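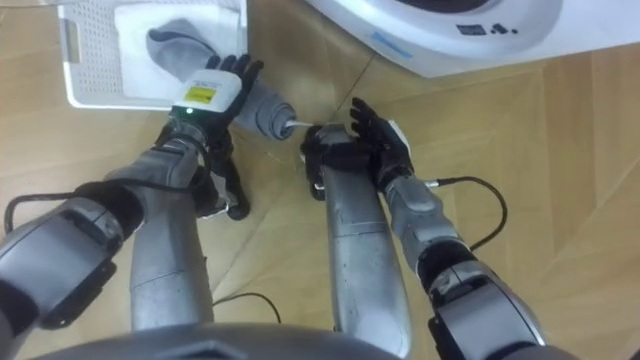

Shared workshop robot takes up laundry, slowly

PLONDBY — The members of the Kuneck workshop have spent since January building a two-armed robot, and it now does laundry, in the sense that a cat does gardening.

The machine, called Elen, works over a basket on the floor near the washer. Its job is to take out the socks, one at a time, and hand them from the left hand to the right. A good sock takes around 26 minutes. A bad sock takes the evening.

"I own 2,000 dollars' worth of wrist and I am still doing my own towels," said Ximena Trujillo, who wrote most of the grasping code and paid for one arm.

Jagadeesh Sundaram looks after the wiring. He says the fingers are fine with thick knits and hopeless with anything thin, and that the cables will be tidied up before the open evening. He said the same before the last one.

The group's log lists 492 attempts so far. Column headings include "dropped," "held, wrong sock" and "held, would not let go." Folding is planned for the next version, Jemal, which exists as a drawing on the back of a pizza menu.

The open evening starts at 7 p.m. Visitors may bring a sock. Pairs are discouraged for now.

Comments (3)

dryerlint: Can it find the other one?

Marge P.: My husband has the same success rate and no log.

tobyk: what are you using for the fingers? asking for my own floor

Search news Enter keyword Go

Contact us | © Plondby Courier | Back to top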